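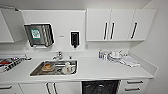
*The kitchenette at Sonport, sink side. Long white counter, black handles, dishes in the sink.*

May 26, 2019

Hello again! I finally got over to the shared rooms at Sonport with time to look around, and thank you for all the notes (16 messages, I love you all). I'm a big fan of those slim handles — they make plain white doors look so much smarter. The soap hangs right over the sink too, so there's no sticky bottle to shuffle around. I want that at home.

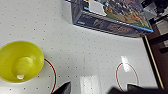 I've been hunting for cheerful plastic bowls ever since my old Kekana set got left behind in the move. Blue is fine, green is fine, but I keep coming back to lemon yellow, and seeing one on that white tabletop with the little gray dots pretty much settled it. Even the thin red rings look good next to it! Now I'm wondering about a dotted oilcloth for my own table, which is 40 inches across and has seen far too much spaghetti sauce.

More from the Guvness rooms next time, once I've sorted through them.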